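Tamside Reading Journal, 2nd printing

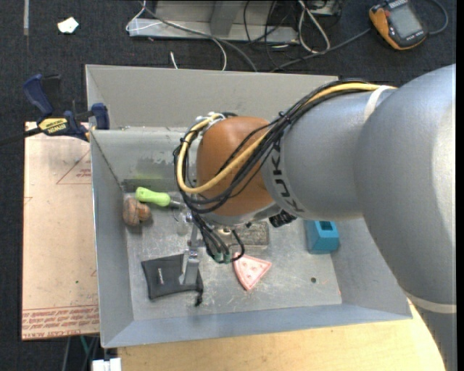

Notebook for people who read a lot and forget the endings. 138 ruled pages, 60 of them set up for full reviews (title, author, where you heard of it, spoilers on the back side so you can lend it out). Rest is blank for quotes, lists, whatever. Sewn binding, lies flat. Cover comes in three colors now: cream, silvery gray like the big arm in the photo, and an orange-brown pretty close to the rounded wrist on it. Gray sells fastest, order early if its for a gift.

Paper is Mühlbauer, same as first printing. Takes fountain pen ok, heavy markers no.

New this time: index at the front, pocket in back, 2 ribbons. Star ratings are gone, Hazem Tahiri talked us out of them. Write a sentence instead.

Almost 200 left. Ships from Dandville. Next printing July, maybe.

Book club packs, ask for Ragnvald Myklebust at the Mollach store.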